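Dosanville : deux pinces comparées pour le tri de petits objets

Vendredi 6 mai 2022

L'équipe de manipulation du laboratoire Geria, à Dosanville, a publié cette semaine les résultats d'une comparaison entre deux pinces à deux doigts, montées l'une après l'autre sur le même bras de table. Les essais ont été effectués dans les bureaux de l'équipe, sur une table ordinaire, sans cage ni éclairage spécial.

La première pince possède des doigts parallèles et plats. La seconde, dessinée par l'atelier Skekmont, a des doigts plus étroits vers la pointe. L'atelier la propose depuis l'hiver dernier aux écoles et aux petits laboratoires. Les deux modèles utilisent le même servomoteur et le même contrôleur, ce qui permet de passer de l'un à l'autre sans modifier le programme.

Au total, 2561 prises ont été enregistrées. Le protocole comprend deux séries. Dans la première, le bras doit saisir un cube en bois d'une couleur demandée et le déposer dans une boîte. Dans la seconde, il doit saisir des objets plus minces, entre autres une boîte d'allumettes et des allumettes seules.

« Pour les cubes, la différence est petite, explique Rakiya Olaniyan, responsable des essais. Les doigts plats sont même un peu plus sûrs, car la surface de contact est plus grande. Mais quand les cubes sont proches les uns des autres, les doigts larges poussent le voisin, et il faut recommencer. »

La pince de Skekmont est descendue entre les cubes avec moins de contacts non voulus. L'équipe a compté 476 prises où un objet voisin a été déplacé avec les doigts plats, contre 209 avec les doigts étroits, pour un nombre de tentatives presque égal.
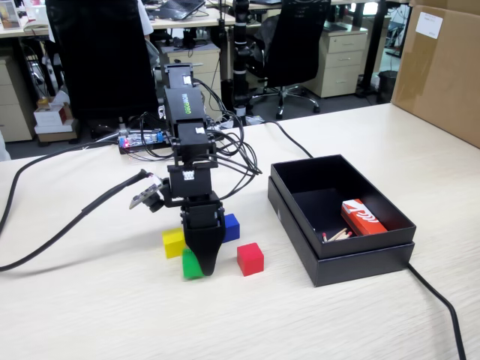

La caméra, un point encore faible

Le choix de la caméra a demandé plus de temps que prévu. Le petit module est fixé sur le côté du bras, juste au-dessus de la pince, et il suit donc tous ses mouvements. Cette position donne une bonne vue des objets pendant l'approche, mais un des doigts peut cacher l'objet au dernier moment. Damián Domínguez, qui a écrit la partie logicielle, a aussi essayé une caméra fixe sur un support. Il a obtenu des images plus stables, avec une précision moins bonne pour les allumettes.

Les câbles ont posé un autre problème. Lors des rotations rapides, celui de la caméra tirait sur le module et changeait légèrement son angle. L'équipe a dû refaire l'étalonnage plusieurs fois et recommande maintenant de le vérifier au début de chaque séance.

Les allumettes restent difficiles pour les deux pinces. Une allumette posée à plat sur le fond d'une boîte est rarement saisie à la première tentative, et les auteurs ne donnent pas encore de taux de réussite pour cette partie.

Une deuxième campagne est prévue avec la société Vergara, qui doit fournir des doigts recouverts d'une matière souple. Macarena Arancibia sera chargée de cette suite. Les fichiers de mesure de la première campagne peuvent être demandés auprès du laboratoire.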